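The order came in at 6:40 in the morning, before I'd even found the light switch, and I read it standing up in my coat. Eight hundred fridge magnets – no, wait, 800 was the minimum for free shipping. They wanted 3096! Round ones, full color, with a picture of a goose.

I loved that goose right away. It had one foot up, like it was stepping over a puddle, and it wore a little yellow scarf. The town of Ondness was turning its old ferry landing into a park, and the goose was going to be the face of it. Every household would get a magnet in the mail. Whoever had filled out our form had typed in the notes box: "Please make the scarf VERY yellow." I wrote back "Absolutely!" and then sat down and worried, the way you do after you say absolutely.

You have to understand about yellow. On the screen it sings. On paper it can go to mustard or to lemon, and once it went to something like old pillow. Our press was a Jorard, older than me and a good deal louder, and it had opinions. It was wonderful with blues. It would give you a navy you wanted to swim in. But yellow it treated like a rumor.

So I made a test sheet. Then I made another one, with a touch less red in the mix, and I held the two of them up by the window and couldn't pick. The third came out so bright I laughed out loud, all alone in the shop, with the radio going and a bagel in my hand. That was the one! That was a scarf you could see from across a kitchen.

After that came the cutting, and I could talk about cutting all day. The die comes down, there's a thunk you feel in your elbows, and up comes a perfect circle with a goose on it. Then another goose. I stacked them in sleeves of twenty-five and lined the sleeves up along the back counter, and by noon the geese were marching all the way to the sink. I kept sneaking looks at them. I stuck one on the paper cutter, one on the Jorard, and one on the back door so it could watch the alley.

At 777 the magnet sheet ran out.

I mean all of it. I checked the shelf, I checked the closet, I checked behind the laminating film where I'd once found a whole roll I didn't know I owned. Nothing. I called Maksymiv, the supply house up the hill, and the recording told me they were closed until Monday. It was only Friday! I called Jotar, across the river, and somebody picked up on the first ring, sounding delighted to be asked. Yes, they had it. Yes, the thick kind. They'd have it on the dock if I could get there by four.

I drove over with the windows down. I bought enough sheet for the whole job and then some extra, because I never wanted to hear that empty-shelf silence again, and the springs on my poor wagon groaned all the way back over the bridge. I ran the press until my ears hummed. I ate crackers for dinner. The last goose dropped into the last sleeve a little before midnight, and I said good night to it, out loud, and turned off the radio.

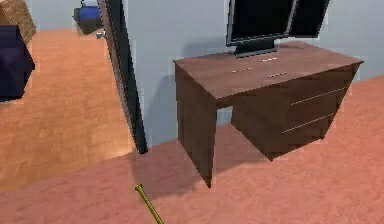 *Ondness, April*

The park opened on a windy morning and I went, of course I went. There was a brass band and a cake, and a person in a goose costume whose scarf, I'm sorry to say, was closer to mustard. I told myself I wouldn't say anything. I said something. The goose nodded very politely and offered me a balloon.

Afterward I walked up from the landing through the old streets, the steep ones, with my hands in my pockets. A kitchen door was propped open to let the air in, and inside I could see a refrigerator, an ordinary white one, with a school lunch menu on it and a dentist's card and a drawing of what might have been a horse. Holding up the horse was my goose. One foot in the air!

I stood on that sidewalk far too long. The yellow was perfect. Then a dog came to the door and gave me a look, so I moved along, and I was halfway down the block before I started thinking about key chains. Round or square? They could do 2000 of them, easy, for the summer fair. The other side could have the same goose from the back, walking away, with the scarf blowing out behind it.

I turned around and went to find whoever was in charge.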